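Sorting small spur gears on a cloth - they keep wandering off

I work on a table with a dark gray cloth over it, and small steel gears on dark gray cloth ought to be easy to find. Mine hide. Should I lose the cloth or buy trays?

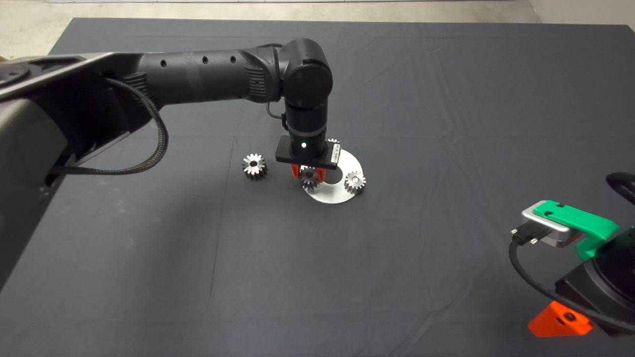

Posted by Nuria Llorente, 2 October 2018, Stidomdale

Four spur gears and a round plate with a hole in it, and I still lost an evening to them last week.

Dae-han Jang
Keep the cloth. Bare tabletop bounces gears, cloth stops them. Then sweep the floor before you start. On a pale floor full of scuffs and stains, every smudge passes for a part.

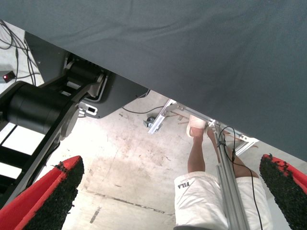 Tiltum disagrees about the cloth: fold the edge up and pin it, then nothing rolls off in the first place. Trays are for people with 2000 gears.

Zeltiditz
buy trays. i have 30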